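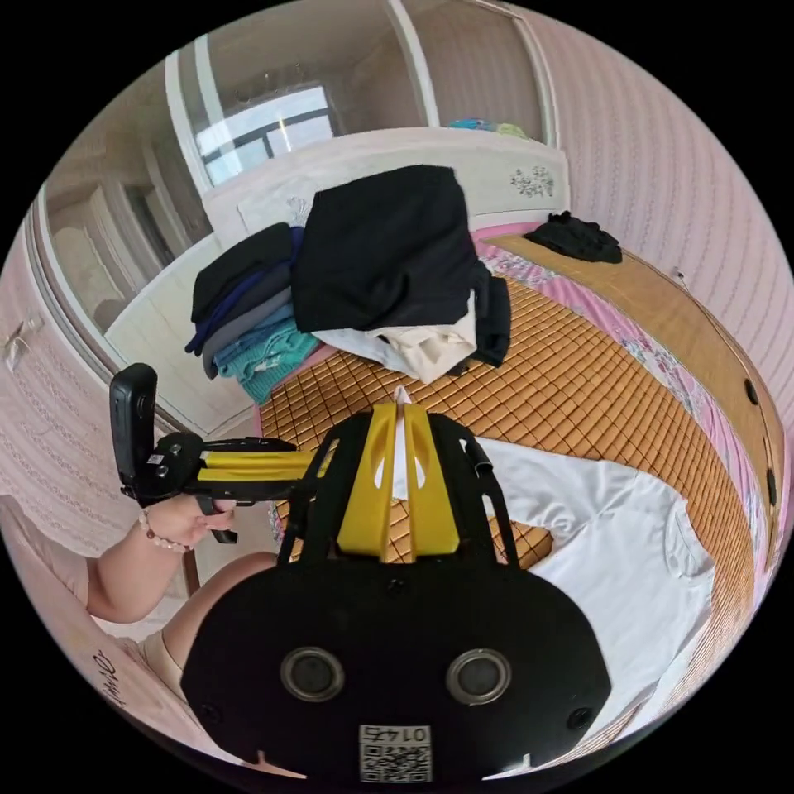 Bamboo mat with a white T-shirt laid flat, and the clothes pile near the head of the bed.

Folding Day at Nemance
Posted 2023-12-14

Nemance is a two-room rental on the second floor of the Arnell building. The laundry gets done in one go, and all of it ends up on the bed before it goes anywhere else. This page collects notes on the bed, the mat and the folding. It replaces the page from November, which had the old shelf layout.

Click the picture for the larger size. Captions and notes are listed in order below it.

The mat
The sleeping mat is bamboo, made of small square tiles in a grid. It stays on all year. In the hot months it is for sleeping, and the rest of the time it makes a good folding surface. Cloth slides on it easily and the grid helps with keeping edges straight. We line up the hem of a shirt with one row of tiles and the fold usually comes out square. It cost 361 at Ukura, the household store by the bus station. They also had a wider one for 489, but that one would have hung over the side.

The sheet
Pink floral, showing along the edges of the mat. We leave the sheet on while folding and change it afterward. If the sheet is changed first, it picks up lint from the dark clothes and has to be shaken out again.

White T-shirt
Laid flat before folding. The method is the plain one:
Smooth the shirt from the collar down.
Fold one side in to the middle, with the sleeve turned back on itself.
Do the same on the other side.
Bring the hem up to the collar, then fold once more.
White shirts are folded first and stacked separately. They go on the upper shelf, away from anything that might still lose color.

The pile
Clothes start out near the head of the bed and get pulled toward the middle one at a time. We tried sorting everything into groups before folding and went back to working from the pile. Sorting first took up the whole mat and left no room to fold. Now each piece is folded as it comes and put in a stack by type. Socks wait until the end.

Where it all goes
There are two shelves and a drawer. Shirts go on the upper shelf, pants and shorts on the lower one. Underwear and socks share the drawer, with a piece of cardboard down the center. Anything that needs a button or a stitch goes on the chair by the door and stays there until somebody gets out the sewing box.

Looking after the mat
Wipe it with a damp cloth along the rows, then once across. Let it air for an hour before putting anything on it. Loose threads between the tiles should be cut with scissors. Pulling them can undo a whole row. The mat can be folded for storage, but ours has been lying flat for so long that it no longer wants to bend much.

Coming next
The kitchen shelves are the next page, followed by the balcony drying rack. The rack came from Lục, the shop under the Arnell building, and takes two loads if the hangers are spaced closely. Measurements for both will be included.

Back to gallery list
Previous: Shoe rack
Next: Kitchen shelves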